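Sunday, late

Feet up at last, tea going cold. I'd promised myself I'd write down the visit to Wuvthorpe before it all goes fuzzy, so never mind the washing-up.

I got the 11 o'clock bus and still nearly missed the start, as the 409 stops on the wrong side of the ring road and you have to go all the way round by the garden centre. Lucía Moya met me at the door with a sticker with my name spelt wrong on it (I wore it all day, even in the chip shop!).

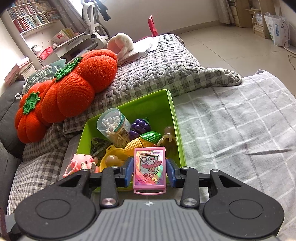
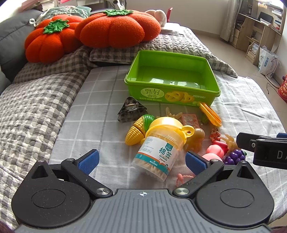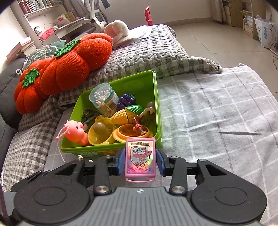 Little things on a checked sheet, and a gripper with blue pads.

What I hadn't understood before is that the teaching is done by hand. You hold the gripper yourself, you close it on whatever you're picking up, and the robot learns from the recording later on. I'd pictured rows of people typing! Lucía said tidying is much harder to teach than anything in a factory, where every part turns up in the same spot facing the same way. Toys and hair clips don't do that, as anyone who has lived with my sister's children could have told her for free.

She let me have a go after lunch. It's an odd feeling, like eating with somebody else's hands. I squeezed far too hard to begin with and she kept saying "softer, softer" until I was hardly squeezing at all, and then I got the hang of it and didn't want to give it back. There was a man from Curnenby waiting behind me and I'm afraid he waited quite a while.

Then a talk upstairs about Bamby, the robot they hope will do the tidying one day. It was a bit long, and I lost the thread somewhere in the middle when they got on to Ammann and who was paying for which bit. I did put my hand up and ask whether it would ever manage a fitted sheet. Big laugh, but the speaker said she'd like to know that too.

Sandwiches were good - egg and cress, proper bread. I bought 2 raffle tickets for 50p and won nothing.

Must send Lucía a thank you tomorrow and ask about the next open day in April. Mum would love it, if I can get her on that bus.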